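Valton rec list, maintenance thread. The list has been migrated off the old spreadsheet. Changes to fields, tags and dead links are below. Mute if you only want the recs.

The list stands at 1014 entries. Anything with a live link on Nesthorpe or Minhas carried over with its original entry number. Numbers are permanent. If a fic is deleted its number is retired and the row goes gray.

75 entries had dead links. I searched each by title, then by author handle, then by first line where I had one saved. Recovered ones have the new URL in the link column and "moved" in the status column. Unrecovered ones say "gone."

"Gone" means I can't find it in a public location. It doesn't mean I have a copy. Please don't message me for copies of gone fics. If the author took it down, it stays down.

Status column values are now: complete, ongoing, stalled, moved, gone. "Hiatus" has been folded into stalled. A fic is stalled if it hasn't updated since the August before last and the author's notes say nothing about it. If the notes say it's coming back, it stays ongoing, however long that takes.

A fic can be moved and complete at once. Both values go in the cell, separated by a slash. The filter handles this. The old filter did not, and a lot of you were missing rows because of it.

Word counts. Nesthorpe counts author's notes as part of the chapter. Minhas doesn't. The same fic crossposted to both can differ by thousands of words, mostly thank-yous and playlist lyrics. The list now uses the Minhas count wherever a fic is on both.

Where a fic is only on Nesthorpe, the count has an N after it. Subtract however much you think the author talks.

Length brackets unchanged: drabble, short, mid, long, very long. The cutoffs are in the second tab. Two people have asked for a bracket above very long. The bracket exists to tell you whether you can finish it on a train. Very long means you can't.

Ratings. Nesthorpe has 4 levels and Minhas has five. The extra one on Minhas is "unrated," and it gets used for everything from tea and blankets to things I'd put at the top of the scale. Unrated fics are listed with my own estimate in brackets. [T] is my guess, T with no brackets is the author's choice.

If you wrote the fic and disagree with my bracket, tell me and I'll use yours.

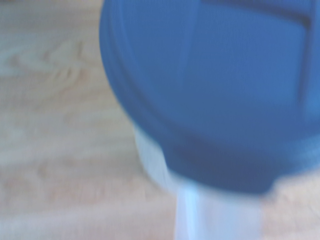
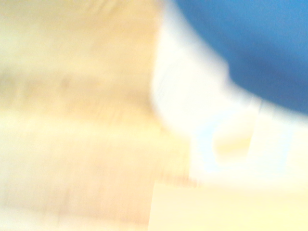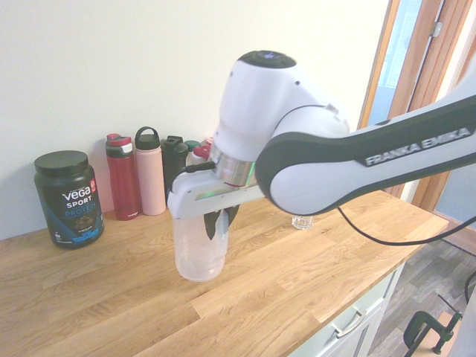 In order: blue lid, pale wood, clear shaker cup.

Tags. The "Fivodcombe" tag was doing too much work. It covered fics set in the town during canon, fics set there after the finale, and fics where somebody mentions it once on the phone. It has been split.

New tags: fivodcombe-canon for anything set before the last episode, fivodcombe-post for anything after. A single mention gets no tag. If a fic has a flashback in one period and a frame story in the other, it gets the tag for whichever has more chapters.

The flooded timeline is still tagged flood-au. I know season three makes the flood canon. The fics under that tag were written before season three aired and mostly contradict it, so they keep the AU label. Fics that use the canon version of the flood go under fivodcombe-canon.

Slow burn. I had this on nearly a third of the list, which made it useless as a filter. The tag now needs a first kiss in the second half of the fic by word count. For ongoing fics I go by what's posted. The tag can come off later.

This removed slow burn from several fics whose authors tagged it themselves. Author tags are still shown in their own column, untouched. The filter tags are mine. They're allowed to disagree.

Pining is unaffected. There's no threshold for pining.

Warnings are copied straight from the author's header and I don't edit them. If I noticed something the header leaves out, it's in the notes column with "reader note" in front of it. The reader note sometimes contains a spoiler, so that column is collapsed by default. Click the arrow in the header row.

Series. Each series used to be one row with the combined word count. Now each part has its own row, plus a parent row in bold. Sort by entry number to keep the parts together. Sorting by word count will scatter them, and there is no way around that in this software.

Reading order goes by the author's stated order. Where the author hasn't stated one, it's posting order. A few series have prequels posted last. I've left them last, as they read better after the main story.

Podfic gets a link in the audio column if the recording is complete. Partial recordings are in the notes. Runtimes come from the file and aren't rounded. Same rule for translations: complete ones get a column entry, partial ones go in notes, and the language code is at the front.

Known problems: the "random fic" button can return a gone entry. Accented characters in some titles came through as question marks. I've fixed the ones I spotted. The mobile view hides the rating column unless you turn the phone sideways.

To submit a fic use the form, same address as before. Needed: link, title, author handle, rating as given, one sentence on what it's about. Summaries pasted from the fic header are fine. "Just trust me" is not a summary and the form now rejects anything under five words.

One fic per submission. Self-recs are allowed and don't need to be disclosed, though most people do.

Next link check runs Sat 17 November. The sheet will be read-only while it's going, usually most of the morning. Submissions sent during that time still queue.

Corrections go in replies to this post, entry number first. If you don't have the entry number, title and handle will do.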